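January, bench notebook, purchasing and planning

Monday, written up after lunch with a mug of tea going cold next to me. I've been putting this off because it's the bit of the job I like least, but Trinh Đoàn wants a shopping list for the next round and she's quite right that I can't keep sending her one-line emails saying "more fingers please".

So, the state of things. Both arms are up on the bench and both grippers are on the soft triangular fingers with the striped pads. I was a bit of a sceptic about the soft ones when we moved over from the flat parallel jaws (I'd got used to the flat ones, and I'm slow to like anything new) but I've come round completely. They wrap themselves a little around whatever you give them and I've stopped fiddling with the grip force for every new object, which was eating my mornings. The price of that is wear. The pads are the part that goes, and once a pad starts to go the grip gets vague in a way that's really annoying to track down.

Fingers, then. Oluvley will sell us finger sets singly or as a pack of 8, and the pack is quite a lot better value. I'd go for the pack. We have two grippers with two fingers each, so a pack gives us two complete changes and nothing left rolling around in a drawer. Lead time is 30 days if they have the moulds free, longer if not, and they wouldn't tell me on the phone which it was. I'd rather order now and have them sitting on the shelf than find out in the middle of a busy week!

Trinh asked whether we could cast our own. We could, I think, and I'd quite enjoy it, but I tried to work out my own hours honestly and it came out dearer than buying, even before the failed ones. Parking that. If Oluvley put their prices up I'll look again.

Next thing is cables and power, and I know, I know, I say this every time. I want a proper run under the bench with a tray, and I want the power strips screwed to something. At the moment I can't move a chair without thinking about what I might be pulling on. Madine do a clip-on tray that fits under a plain tabletop with no drilling, and Wubshet do a steel one that's nicer but needs holes. I'm for the clip-on, mostly because I don't want to be the person who drilled the bench and then wanted it somewhere else. Also a bag of those fabric ties. Also some labels that stick to thin cable, the ones we've got now peel off and end up on my sleeve.

I've put 400 against the tray, the ties, the labels and two mountable strips together. That should leave a bit over, and if it does I'd like to spend it on a mat for the floor (my knees, from crawling under there).

Cameras: no change. The fixed one does what we need and I'd leave it where it is. Trinh had the Mirano catalogue open on her desk with a page folded down, so I suspect I'm going to be talked into a second one sooner or later! If we do get another, please can we budget the bracket and the long lead at the same time. Last time we bought the camera first and it lived in its box for weeks while I waited for a bracket.

Spare gripper body. This is the big one and I keep going back and forth. If one goes down we lose all the two-arm work and we're back to single-arm jobs until it's repaired. On the other hand a spare body costs more than everything else on this page put together and it might sit in the cupboard for ever. My suggestion is that we ask the supplier for a loan arrangement, and only if they say no do we put a spare into next year's money. I've drafted the email, Trinh to read it before it goes because I get too chatty in these things.

Objects. People forget that these cost money too. It's small money but it adds up, and it comes out of the same pot. I've been bringing drink cans in from home and pinching paper cups from the kitchen, and I've had a Look from the kitchen. I'd like a proper line in the budget for them, so that we can buy a sleeve of cups in each colour and a few trays of cans and just bin things when they get tired. The cups especially lose their shape at the rim after a lot of handling and then you're testing something slightly different from what you tested the week before.

What's on the bench for the layout I'm costing against: one can lying down at the left gripper, the grey cup and the yellow-green cup standing at the far edge, second gripper over on the right. It's a nice cheap set of things and I'd like to stay with it for a good while before we go near anything with a handle. 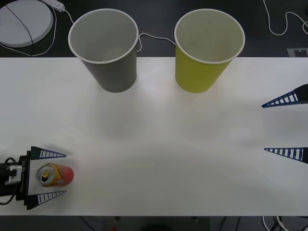
Order list, as it stands

Finger sets, Oluvley, pack of 8. Order this week.
Clip-on cable tray, Madine. Measure the bench depth again first, I've got two different numbers in this notebook.
Mountable power strips, 2. Any make, with a switch.
Fabric ties and thin-cable labels.
Paper cups, grey and yellow-green, one sleeve each. Same size as the ones we have, please don't let anyone swap them for the tall ones.
Cans, a tray or two. Happy to drink the contents.
Floor mat, if there's change.

Still waiting on

Loan terms for the gripper body. Email to go once Trinh has had a look.
Oluvley to ring back about the moulds.
Wubshet quote for the steel tray, only so we have something to compare with.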